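Gesosa opens planning service for pavement robot fleets

Gesosa has opened a paid planning service for organisations that intend to buy or lease pavement delivery and inspection robots. The service, named Rollow, tests a proposed fleet against a simulated street district before an order is placed, and returns a costed equipment list. Bookings are open now, with the first studies due to start in May.

Rollow is aimed at city works departments, campus operators and parcel firms. Each study covers vehicle numbers, charging points, spare parts and staffing for remote supervision. The standard package consists of 1000 simulated runs across five route types, from open squares with lampposts and paving joints to kerbside strips beside shopfronts.
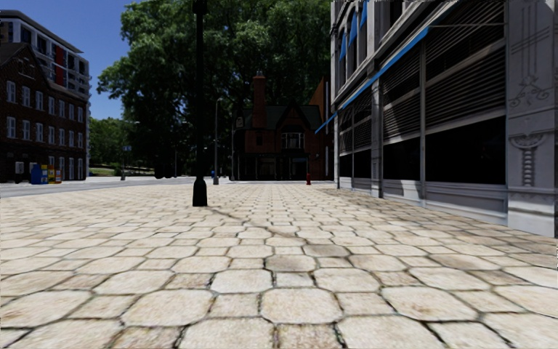 ## What the study delivers

The buyer receives three documents:

- a fleet schedule, giving the number of vehicles and the order in which to buy them
- a five-year budget, with purchase, lease and maintenance shown on separate lines
- a risk register, listing each point on the route where a run stopped or needed a remote operator

"Most of the budgets we are asked to check have one line for robots and one for everything else," said Jarmila Hrnčiar, head of planning services at Gesosa. "Chargers, wheels, data contracts and operator hours belong on their own lines. They fall due at different times."

Road crossings are costed separately. Operator time is charged by the minute in most supervision contracts, and a route with several crossings can need a larger desk team than a longer route with none. The study reports operator minutes per crossing for each vehicle type under review.

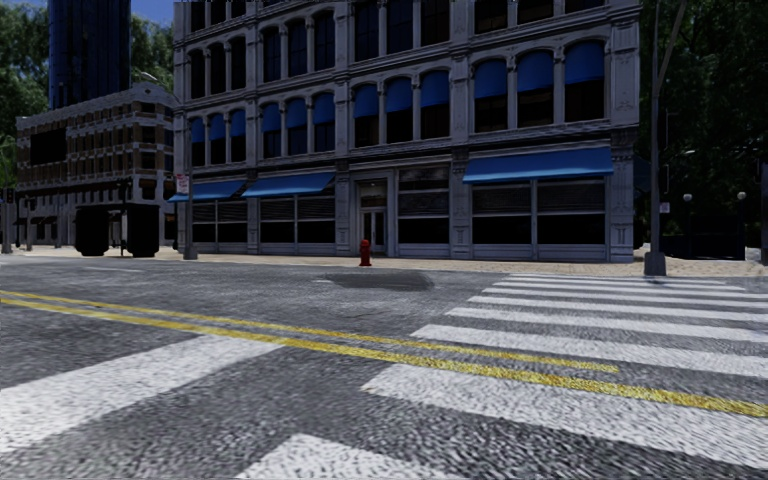
*Simulated street crossing with a striped crosswalk and corner building.*

The method was tried with Jornex, a parcel carrier, which had drafted an order before the study began. "We had allowed for one wheel size across the whole fleet," said Urs Haslinger, equipment buyer at Jornex. "The revised schedule has two, and the second batch is held back until the first has completed a full maintenance cycle."

## Surface and kerb data

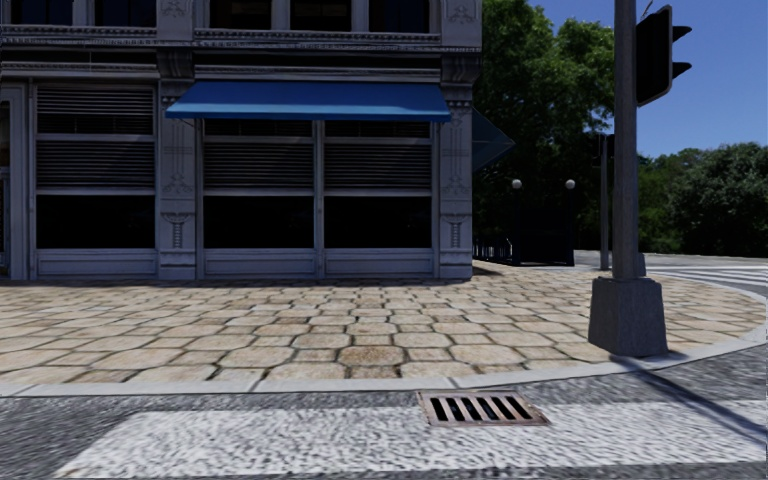

Wheel and suspension choices account for much of the difference between quotations from suppliers. Rollow therefore applies the same surface set to every vehicle model submitted. The set takes in cobbled pavement, stone kerbs and speckled asphalt, along with details such as a slotted drain grate lying against a crosswalk stripe. Results are given per surface, so that a buyer can ask a supplier to price an alternative wheel for one route only.

## Price and availability

Studies are sold at a fixed fee per district, with a reduced fee for a repeat study of the same district within two years. Vehicle models are supplied by the manufacturer or prepared by Procházka, the engineering office working with Gesosa on the service. Lead time depends on the number of models submitted.

Enquiries should be addressed to Marcela Oravec, Rollow bookings, Gesosa. Press questions go to Gertraud Gisler at the same office, extension 101.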